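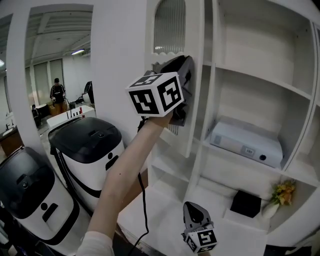 Tastell, October

I've spent three weeks with a pair of Zindik hand grippers strapped into my life, and my shelves have never been so tidy. My forearms have never been so sore, either. I'll get to that.

Quick version for people who only want to know whether to buy it: if you already own an arm and you like tinkering, yes, probably. If you're hoping to come home to a clean living room, put your money back in your pocket and check again in a couple of years.

The Zindik is a kit for teaching chores. You get two grippers you hold yourself, each with a white cube on it covered in those blocky black-and-white codes, and a headband camera that reads the cubes and works out where your hands are. You do the job. The software watches, and after enough rounds it hands the job over to a robot arm, which in my case was a Makris two-arm setup on a rolling base that belongs to the shop where I work part of the week. So everything below is about the two of them together, and when something went wrong I couldn't always tell which one to be mad at.

I picked shelves as my test. Everybody has shelves! We've got a white open unit at the shop, thick boards, deep compartments, and it collects stuff the way all shelves do. The lower part has a little white vase of fake flowers (yellow and orange, very cheerful) and a small black box, and there's a flat white electronic gadget one level up. I figured if a machine can put things away there, wipe the boards and not knock over the flowers, I'd be willing to talk about letting one into my house.

Day one was mostly learning how to hold the things. You think you know how to pick up a box, and then somebody takes away your fingers and gives you two jaws. My first hour I kept going for the box and grabbing the shelf upright. Pinch, nothing, pinch, nothing. The jaws do have a good firm bite, I'll give them that. The cable is the part I'd complain about. It hangs off the bottom of the gripper and runs back along your arm, and whenever I reached for the top compartments I could feel it tugging. Sugeng Entili, who set up our Makris and has more patience than me, showed me how to leave a bit of slack at the elbow, and that helped a lot. I still want a wireless one.

The cube sits right over your hand, which is fine until you reach deep into a compartment and lose your view of what you're grabbing. I ended up doing a kind of sideways duck, like somebody looking for a lost earring under a couch. The software lost track of the cube a few times as well when I turned my wrist too far, and then it throws out the whole round, not only the bad bit. That got old fast.

So, the teaching. The booklet says to do each chore 120 times before you try a handoff. I laughed when I read that, and then I did it, over four afternoons, with breaks and a podcast. You can go lower. I tried a handoff after 32 rounds and the arm went straight for the right box with lots of confidence and closed its jaws a finger's width in front of it. It lifted the air up, carried the air over to the shelf, set the air down very gently. Xiaoqing Lü was eating her lunch next to me and had to put her fork down.

After the full set it was a different story. I ran 18 trials of one job, taking the black box off a cart and putting it on the lower shelf next to the flowers. It got 13. Of the five misses, two were drops, two ended up with the box hanging half off the board, and one was the flowers. (They're fine. They're fake.) For a machine that had never seen the job before that week, I thought that was pretty great, and I'm usually the grouchy one.

But it's slow. Oh boy, it's slow. One box took 90 seconds from cart to shelf. I can clear the whole cart in that time and go get coffee. And that was with the box sitting where I always put it during teaching. Turn it on its corner and the arm stops, thinks, comes in from a funny angle and about half the time gives up.

Wiping went worse. I taught it with a folded cloth held in the right gripper, and the arm wiped beautifully about an inch above the board. We fiddled with the pressure setting and then it pushed hard enough to shift the unit, so I stopped that one. Soft stuff in general is not there yet. I tried it on dish towels too and I don't want to talk about the dish towels.

How does it compare? The only other kit I've used is the Grornow, where you grab the robot itself and drag it through the motions. That one's easier on day one, no headband, nothing to lose track of. But you need the robot free the whole time, and dragging an arm through a chore over and over is a real workout. With the Zindik I could do my rounds while Sugeng was using the Makris for something else. For me that settles it.

Things I liked: the grip, the clear beeps when a round is saved, and the replay screen, where you can throw out your own clumsy tries before they get learned. Nantana Suksawat borrowed the kit for an evening and was recording good rounds in no time, and she'd never touched one.

Things I didn't: the cable, the headband (it leaves a mark, wear a cap under it), and the weight if you're going past an hour. The manual reads like it was written for people who already had the manual. Also, the extra fingertips are sold separately, and you will want them.

Four out of five as a kit. As a housekeeper, two, and one of those points is for the box. We already have rolling service robots at the shop, nice round white ones with little faces, and there's a big gap between getting a thing to roll somewhere and getting it to put a box on a shelf without bumping the vase. I think that gap's getting smaller. I'm still doing my own laundry.

Nnamdi Adeyemi asked if I'd try it on loading a dishwasher next. I've got the plastic plates ready and I'll add a note under this review once I've done the rounds.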